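Run 84

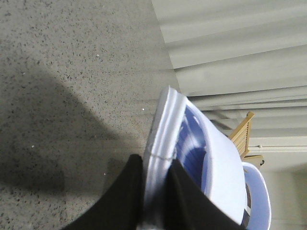
The rules for the Moffat round allowed each club one container, one arm and 4 minutes, and the Wekell club had spent all of February on the container. Their first choice had been a steel box, rejected on weight. The second cracked. What they settled on was white plastic with a thick rolled rim, and the gripper closed on that rim at a point just under a loop of thin gray string. The string was on no drawing. It sat crooked over the edge, and the captain had written in the log that it was to stay there until the numbers said otherwise.

The log was her job. She had taken it over from a boy who wrote in green ink and left out failures. Under her it had columns: run, grip force, lift, hold, remarks. Remarks were limited to one line.

"Force is at 762," said the boy at the laptop.

"Units?"

"Counts. Same as yesterday."

She wrote 762. The Vundard controller reported force in raw counts from zero to 4000, and the club had never found a conversion it trusted. At the regional round a judge from Trandarik had asked for newtons. They had given him counts, and he had taken off a point.

"Hold," she said.

The boy read out the seconds. At thirty he stopped, as agreed, and watched the trace. A slip would show as a step downward, then a second step as the fingers corrected. Run 61 had shown five steps and ended on the floor. Run 83 had shown one.

"Flat," he said.

"Don't tell me flat. Tell me the number."

"762."

She wrote it again in the next column. The coach came in with the van keys, looked at the arm, and asked whether they were finished. The van had to be back before the school gate was locked. She said they needed the release. He sat down on a stool and put the keys on his knee.

The release was the part the club disliked. The fingers opened in two stages, and between them lay a delay that the boy had set by hand and would not discuss. He lowered the arm. The motor note dropped, held, dropped again.

"Well?" said the coach.

She was already ruling the line for run 85. Under remarks she had put one word — string — and a question mark, and after some thought she crossed out the question mark.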